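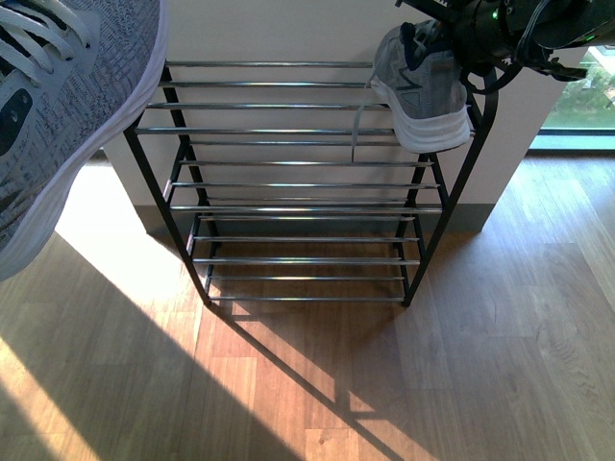 Práctica 7. Comparación de pinzas en la tarea del zapatero
Laboratorio de Manipulación, Conbridge
Apuntes para el alumnado, curso de agosto

1. Objetivo
Comparar dos juegos de dedos, Hellside (rígidos) y Brulthorpe (con almohadilla), en la recogida de calzado del suelo y su colocación en un zapatero de barras. El controlador es el mismo en ambos casos y no se modifica entre series.

2. Material de ensayo
Unas chanclas de pala azul claro y unas zapatillas deportivas grises con cordones. La chancla es una pieza moldeada con una sola tira ancha. La zapatilla tiene la parte superior de malla y admite agarre por el talón o por el cuello. Los cordones sueltos cuentan como parte del objeto y no se recogen antes del ensayo. 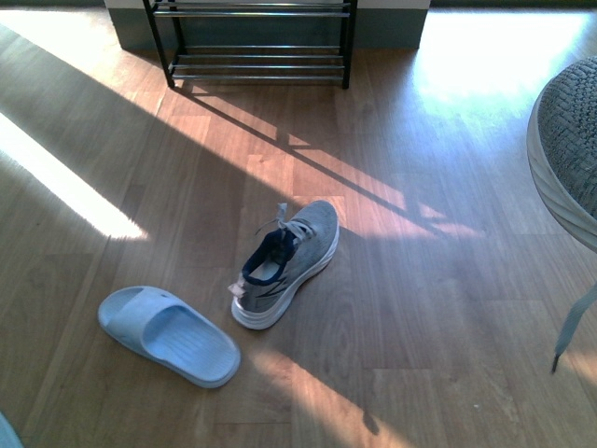 3. Procedimiento
Colocar las piezas en el suelo con orientaciones distintas y el zapatero vacío contra la pared.
Anotar la posición del sol. Los reflejos en las barras y la sombra del zapatero sobre la tarima afectan a la estimación de profundidad.
Hacer 100 intentos con cada juego de dedos. Limpiar las almohadillas al cambiar de serie.
Registrar el punto de agarre, la apertura y el resultado: colocado, caído o sin contacto.

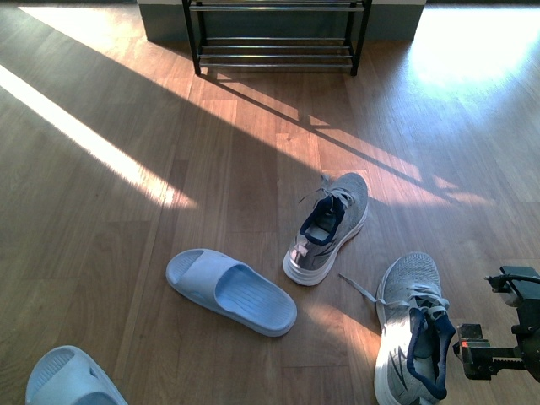

Figura 3. Chanclas y zapatillas en el suelo; a la derecha, la pinza con su cremallera dentada.

4. Entrega
Una tabla por juego de dedos y una página de comentario. Los registros se suben a la carpeta Wannasri. Quien repita una serie debe conservar también la primera.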